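Wrist camera shots too blurry to compare two hands – is it the camera or me?

Posted by Tonantzin Arellano

Hi everybody, and thank you in advance for reading, because I know I go on. I have been helping a small workshop in Cáceres decide between two hands for the same arm. One is the Nilto, a plain gripper with padded fingers, and the other is the Malalora, a proper hand with separate fingers, which costs a good deal more and which everyone fell in love with the moment it came out of the box (me included!).

My job was to make a fair comparison, so I set up a little routine: approach, close, lift, hold, put down. I record it all from the wrist, and afterward I go through the stills and write down where the fingertips were when things slipped. It sounded so simple. The trouble is that when the arm is moving, a lot of my stills look like this one:

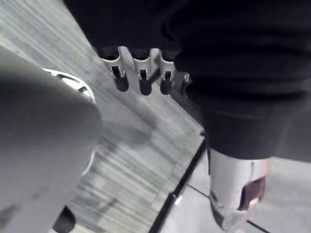

My camera settings are all on automatic, which I suspect is the first thing somebody will scold me for. I have tried slowing the arm to half speed and it did help, but then the routine takes so long that I lose the afternoon. What puzzles me is that the dark rubbery tips stay readable enough to work with, while the streaky gray surface behind them turns into long smears, and so does the big gray finger up close on the left. Is that a focus problem, a shutter problem, or am I asking too much of a small camera? I would rather not buy another one before August if I can help it.

Hakim Setiawan

Shutter. Turn off auto exposure, set it to 1/1000 and add a lamp. Done.

Kazue Nishimura

Hello Tonantzin! Hakim is right about the shutter, but please do the lamp first and the number second, or you will get a very sharp picture of darkness. I started at 1/1000 myself and had to come back down quite a way before I could see a thing.

I think you have two problems mixed together, though. The finger close to the lens is probably nearer than the camera can focus, and no shutter speed will cure that. The smears in the background are motion. To tell them apart, stop the arm completely, wait a couple of seconds, and take a still. Whatever is soft in that one is focus, and whatever has cleared up was movement.

For the comparison itself, I would put a short pause into the routine at each point you care about. Mine waits 2 seconds before closing and again after the lift, and I only score the stills from the pauses. You can then run the rest of the motion at full speed and get your afternoon back.

One more thing while you are at it – have a look at how the wires run before you start a long series. A loop that sticks out can catch when the wrist turns, and you will be blaming the hand for something the cable did.

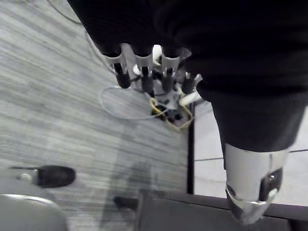 White cable looped out to the left of the hand, yellow wires bunched under the palm.

I would bring that white loop in closer, but leave enough slack for the full turn of the wrist. Move it through the whole range slowly by hand or in jog mode first, and watch the yellow bundle as well.

Domingo Montecinos

I had the same trouble with my Zusard controller and ended up changing the controller, although that was mostly for other reasons. No idea if it would help you. Maybe check for a firmware update? Kazue's pauses sound like less work.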